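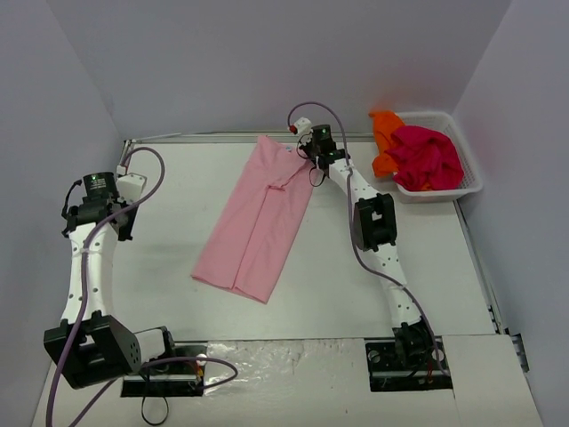

클랜드사이드(Clandside) 팬페이지 자주 묻는 것들. 메일로 같은 질문이 자꾸 와서 한데 모음. 드라마 처음 보는 분 기준으로 썼고 순서는 대충입니다. 장르부터 물어보는 분이 제일 많은데, SF 맞아요. 흰 로봇 팔에 보라색 케이블이 늘어져 있는 그림만 SF로 치는 분한테는 좀 심심할 수 있음. 기계보다 마을 사람들 얘기가 훨씬 많습니다. 그래도 1시즌은 끝까지 봐주세요.

마지막 수정 07/10/2023

무슨 내용인가요?
바닷가 소도시 스테스트빌(Stestville)에서 밤마다 시간이 조금씩 밀림. 주민들은 다 아는데 외지인만 모름. 주인공은 전근 온 우체국 직원. 여기까지만. 더 쓰면 스포.

시즌은 몇 개?
4시즌 완결. 스페셜 2편 따로 있음. 시즌마다 회차 수가 달라서 목록 페이지 보는 게 빠릅니다.

스페셜은 언제 봐야 돼요?
첫 번째는 2시즌 끝나고. 두 번째는 전부 다 본 다음. 제작 순서대로 보겠다고 두 번째부터 트는 분 계신데 결말 그냥 나옵니다. 말렸어요 저는.

1시즌 초반이 너무 느린데 건너뛰어도 되나요?
안 됩니다. 3화 등대 장면이 4시즌에 그대로 다시 나와요. 5화는 솔직히 않봐도 됨. 축제 에피소드인데 본편이랑 연결되는 게 거의 없음. 저는 좋아하지만.

무서운가요?
2시즌 7화만 조심. 우물 나오는 편. 나머지는 음산한 정도고 피도 별로 안 나옴. 초등학생이랑 같이 보는 건 비추, 중학생이면 괜찮을 듯.

콘도랑 타쿠르는 뭐예요? 사람 이름?
둘 다 회사. 콘도(Kondo)는 극중에서 마을 시계를 관리하는 업체고 타쿠르(Thakur)는 3시즌에 들어오는 전력회사. 로고가 비슷해서 헷갈림. 동그라미 안에 선 하나면 콘도, 둘이면 타쿠르. 3시즌 중반에 로고 바뀐 트럭이 지나가는데 그거 실수 아니고 복선입니다.

자막은 어디서 받나요?
여기서는 배포 안 해요. 예전에 올렸다가 내렸음. 요청 메일 보내셔도 답장 못 드립니다. 오역 제보는 게시판에 시즌이랑 회차, 대략 몇 분쯤인지 적어서. "그 장면 이상해요"만 쓰면 못 찾아요.

시간이 밀리는 규칙이 회차마다 다른 것 같은데요
맞음. 1시즌은 자정 기준, 2시즌부터 썰물 기준으로 바뀝니다. 대사 한 줄로 지나가서 놓치기 쉬움. 2시즌 1화 우체국 벽에 붙은 물때표 참고. 3시즌 규칙은 저도 아직 정리 중. 게시판에 표 만들어주신 분 있는데 거기 마지막 칸은 틀린 것 같아요. 근거는 나중에 쓸게요.

결말 해석 정답이 있나요?
없음. 주인공이 남았다는 쪽이랑 떠났다는 쪽이 아직도 싸움. 설문 돌렸더니 2,427명 참여했고 남았다가 조금 더 많았어요. 저는 떠났다 쪽입니다. 가방이 없잖아요 마지막 컷에.

5시즌 나온다는 얘기는?
소문만 몇 번. 출처 없는 캡처는 게시판에 올리지 말아주세요. 지우는 것도 일임.

비슷한 드라마 추천 좀
추천 목록은 왼쪽 메뉴에. 12월에 한번 싹 갈아엎을 예정이라 지금은 빠진 게 많음. 넣고 싶은 작품 있으면 제목이랑 왜 비슷한지 한 줄만 남겨주세요.

글이 안 써져요
가입하고 이틀은 읽기만 됩니다. 광고 때문에 막아둔 거고, 몇일 지나도 안 되면 메일 주세요. 닉네임 꼭 적어서.

스포일러 기준은요?
시즌 표시만 제목에 달면 본문은 자유. 제목에 누가 죽는지 쓰면 바로 삭제. 댓글도 똑같이 적용합니다.

여기 없는 질문은 게시판 질문 탭으로. 답은 보통 밤에 달아요.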